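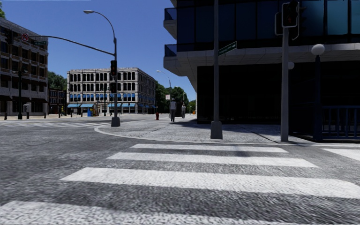

According to Gwenaël Leclerc, a neighborhood has lost its corner store on the day when people begin to drive for milk, even if the store is still open. The door may have the same bell and the shelves the same cans, but the small walk has gone out of the day, and the store will follow it in a year or two.

I wrote this sentence down when I first heard it and I did not fully agree. I had come to Vurnthorpe in April to look for the stores that did not follow. I grew up in a country where the corner store was so ordinary that we had no special word for it. We said the name of the person behind the counter, and this was the name of the place. When I moved to America, I learned the expression "convenience store," and for a long time I found it a strange thing to say about a building beside a gas pump, which I could reach only by car.

Vurnthorpe has a city directory from the years after the war, kept in the local history room of the main library. It is a heavy green book with a broken back, and you must ask for it at the desk. In the part of the city between Morrison Street and the river it lists 96 groceries, and nearly all of them have a corner address. Today, in the same streets, there are 10. I walked to every one of them over two weeks, some of them several times, and I bought something in each, because I do not like to ask questions of people who are working and leave with empty hands.

The shape of the old store

The old buildings are easy to recognize once you have learned to look. The door is cut into the corner itself, at an angle, so that it faces both streets and does not offend either one. Above the door there is often a wider window, where the family lived. On Morrison Street I found many such doors that are now closed with brick, or that lead into a dentist's waiting room or somebody's bedroom. In one of them a cat was sleeping behind the glass where the bread must have been.

The angled door was a matter of business. A customer coming from the east was worth the same as a customer coming from the north, and the owner wanted both of them. It also gave a little shelter from the rain, enough for two people, and in the stories that older residents told me, a surprising number of things happened in this small dry place. One woman was asked to marry there. Her sister heard there that the mill was closing. A man told me he had learned to smoke in one doorway and had given up smoking in another, thirty years later, on the advice of the grocer.

Most of these stores were never very good, I should say. It is easy to become sentimental. The prices were higher than in the market downtown, the vegetables were tired by the afternoon, and credit was given to some families and refused to others for reasons that everyone understood and did not discuss. Several people told me that they were happy when the first supermarket opened, because there they could buy what they wanted without being looked at.

What Pudel sells

The oldest of the stores that remain is called Pudel. The name comes from a dog, or from a family, depending on whom you ask. The present owners bought the business with the sign already on it and decided that a new sign was too expensive. It opens at six in the morning and the first hour belongs to the coffee drinkers, who take their cups outside and stand with their backs to the wall.

I asked what sells best, expecting to hear cigarettes or lottery tickets. The answer was single eggs. They keep a bowl of them beside the register, and people come in for one or two when they have started a cake and find that the carton at home is empty. There is not much profit in an egg. But a person who comes for an egg will often take a lemon also, and a person who comes with a child will not leave without something sweet, and in this way the bowl pays for its place.

On the shelves at Pudel you find birthday candles, shoelaces, rice in small bags, three kinds of mustard, sewing thread in black and white only, and a cough syrup that I had believed was no longer made. Nothing is arranged as a consultant would arrange it. The thread is next to the mustard since both jars and spools fit the same low shelf. Regular customers know this and would be upset, I think, by improvement.

Sokura is a different kind of store. It is four blocks closer to the river, in a former shoe repair shop, and it is only a few years old. The owner had driven a delivery truck for a restaurant supplier and noticed that he was carrying the same sauces and noodles past hundreds of kitchens where people would have liked to buy them. He rented the corner with his savings. Half of Sokura is what you would find in any small grocery, and the other half is a wall of dried fish, teas, pickled plums and seven sorts of rice vinegar. People cross the whole city for that wall. The neighbors come for the toilet paper. He told me that he needs both groups, and that each of them believes the store was opened for them.

The arithmetic of a short walk

It is not difficult to explain why so many stores closed. The harder question is how the others can live. I sat for an afternoon with the account books of one store whose owner asked me not to give the name. The number that mattered most in them was not the rent. It was how many homes could be found inside a walk of five minutes, and in the case of this store it was 1,831. Her father, who had the business before her, knew the number for his own time as well, and it was much higher, with larger families behind each door.

A home where somebody buys one small thing each week is enough, she said, if there are a thousand such homes. In her best month last year she counted 1,066 different households, by a system of marks on paper that I promised not to describe. In a bad month it can be half of this. The bad months are in the summer, when families are away, and also, more surprisingly, in very fine autumn weather, when people feel that they should go somewhere.

There are rules in this story too. For several decades Vurnthorpe did not permit a new store in a residential street. The existing ones could continue, but if a store stayed closed for a year, the permission was gone and the ground floor had to become an apartment. A roof repair or a long illness could be enough. Many owners did not know the rule until it had already been applied to them. The city changed it not long ago, and a closed store may now come back after any number of years if it is smaller than a certain size and does not sell gasoline. Sokura was the second business to open under the new text.

I had expected the neighbors to be pleased. Some are. Others have bought houses on quiet corners and paid a good price for the quiet, and they do not want a delivery truck at half past five in the morning. I listened to a long discussion about this in the back room of a church, and I must admit that both sides seemed to me quite reasonable. A young father wanted a place where he could send his daughter alone with a few dollars. The man next to him wanted to sleep. They were still talking, in a friendly way, when I left to catch my bus.

Sent for something

The daughter and her few dollars stayed in my mind. Almost everyone over fifty whom I met had a memory of being sent to the store, and they remembered with great exactness what they were sent for. A quarter pound of butter. Yeast. A newspaper for a grandfather who then complained that it was folded wrong. The errand was the first piece of the city they had crossed by themselves, and they could still draw it for me on a napkin — the hedge, the bad dog, the step where you could jump.

I asked Gwenaël Leclerc again about the milk, on my last evening, as we walked back along Morrison Street. I said that I had seen people drive to Pudel, leave the engine running and come out with a coffee, and that the store did not seem to be dying. He agreed that this was so. Then he told me that he drives there himself when his knee is bad, and that they bring the eggs out to the car for him, wrapped in a page of the newspaper, and that he usually breaks one on the way home.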